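Thursday Table Talk: one orange basket and a lot of white

June 13, 2019

I love visiting people who have strong feelings about their tabletops. So when the woman behind the little home shop Fitden said I could come by and ask nosy questions about how she sets out a table, I was in the car before I'd finished my coffee!

She works in a plain room with pale gray panels on the walls and a big white table, and she's been using it since she moved out of her old place on Tymoshchuk Street.

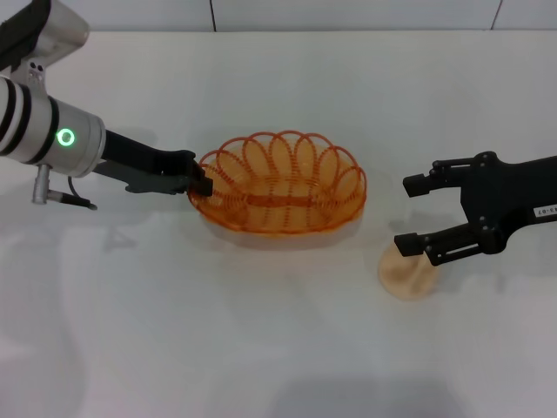
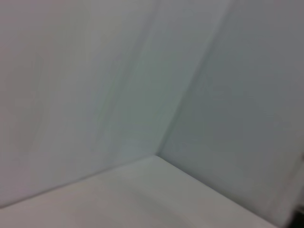
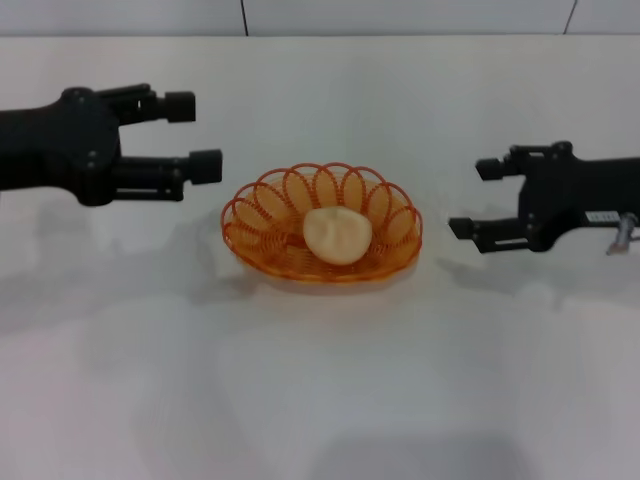 Pale walls all through, and the orange wire basket on the white tabletop in the first photo.

I asked about the walls first (I'm a wallpaper person, I can't help it). "I had wallpaper for years," she told me. "Big green leaves. Then I'd put a bowl down and couldn't tell if I liked the bowl or the leaves."

Fair enough! And the basket really does pop. It's a shallow oval with loops all the way around the rim, kind of like petals, and you can see right through the coils. She found it at the Ukamness flea market and paid $5 for it. "I walked past it twice," she said. "Then I went back and it was still there, under a pile of placemats."

So what goes in it? Bread rolls on Sundays, lemons the rest of the week. She tried keeping mail in it once and the envelopes kept poking through the wire. Her sister wants it for hair ties and is not getting it.

I also asked about the small tan disc she keeps on the table. "Everybody asks! I move it around until the table looks right, and some days that takes me 20 minutes."

She had a whole booth at the Visto home fair last year, with 57 baskets in every color you can think of, and she sold all but two. The orange one never went on the price list. She's going back in July, with a smaller booth this time and a folding chair, which she says she should have brought the first time.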